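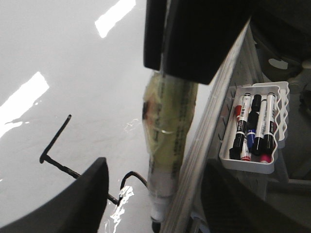 Gunnlaugsson

14 shares · 3 comments

The Romavar open day in Lavik was held in March, in the Ridonon building, with doors from 9 a.m. Floor area open to visitors was 742 square meters, spread over Hall 2 and the corridor behind it. I went for the writing surfaces and spent most of the morning in the board room, so this report leaves out the welding bay and the paint line.

The board is large, white and glossy. Gloss makes for easy erasing and gives good contrast with black ink. The cost is glare, and with the lights on that morning it was considerable: bright patches with rippled edges that shift as you walk past. Anyone fitting a similar board should check the positions of the ceiling lights before drilling.

Markers are kept in a white plastic tray on a white pegboard panel. The tray has a wavy cut-out side wall and the markers stand in it at a tilt. Caps differ, and the red caps are easy to find. Standing storage is a matter of taste. At our own site we keep markers flat, and I saw no reason to change.

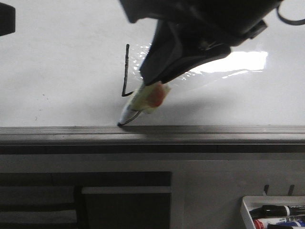

White marker low on the board, close to the ledge. One drawn line to the left.

The marker in use had a pale yellow wrap near the middle of its barrel. A thicker barrel is easier to hold at a constant angle, and we have done the same with pipe insulation on paint pens. The black line on the board runs almost straight down and ends in a short hook to the right. Its thickness varies a little along the length. It reads clearly against the white from several steps back.

Small items turned up at the board as well, including a clear plastic pouch with a pale yellow printed label and something round and red-orange inside. The print was too small for me to read. I would have liked a larger typeface on the label, or a part number on a separate tag. 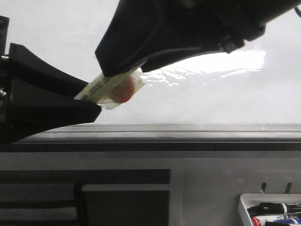 The ledge

A gray ledge runs along the bottom of the board. The profile has a pale bevel where it meets the writing surface, then a narrow groove, a wider light band and a darker face that curves down. The light bands carry scuffs and streaks, mostly toward the left, and look dusty. Our supplier quotes ledges in 1,000 mm lengths, with a joint cover at each seam. I did not measure this one.

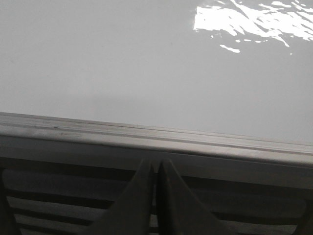
Practical notes

Parking is on the Lavik side of the building. The handout gives the total site as 3,772 square meters, so allow time if you want to see all of it. Coffee was served in the corridor until 11 a.m. The board room filled up after that, and I left for the 12:20 bus.

I have asked Romavar for the data sheet on the board coating and will add the cleaning instructions to this page when they arrive.

This site uses cookies to remember your settings. Accept / Manage preferences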